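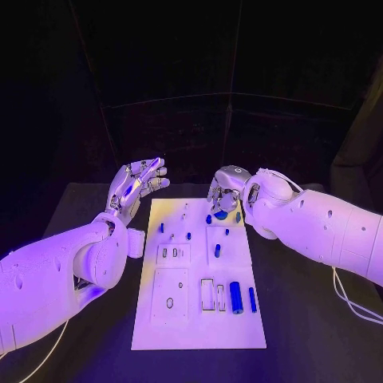 Report on the Visit to the Biltness Paper Mill

In October a group of 24 members of the Kelley Local History Society traveled to the Biltness mill at Tevside, which has made paper beside the river for 156 years. The visit was arranged at the invitation of the mill's present owners, Mbwambo Papers, and lasted from 10 a.m. until midafternoon.

Members were received in the former counting house, where the company has placed its early order books on display. The oldest volume records sales of wrapping paper to grocers in the valley. Writing paper came later, after the second beater house was built.

The group was then divided into 2 parties for the tour of the works. The first stop was the pulp store, followed by the machine hall, where the main paper machine runs to a length of 69 feet. Ear protection was provided, and questions were held until the parties reached the finishing room. Several members asked about the water supply. The guide explained that the original mill race is still open but is no longer used for power – the wheel was removed when the works changed to electricity.

After lunch in the canteen, members were shown a selection of watermark molds and were allowed to handle sample sheets. The Society was also given copies of two early site plans, which have been added to the map collection in the reading room at Kelley.

The Society thanks Mbwambo Papers for its hospitality. Members who wish to join a second visit in the spring should leave their names at the front desk.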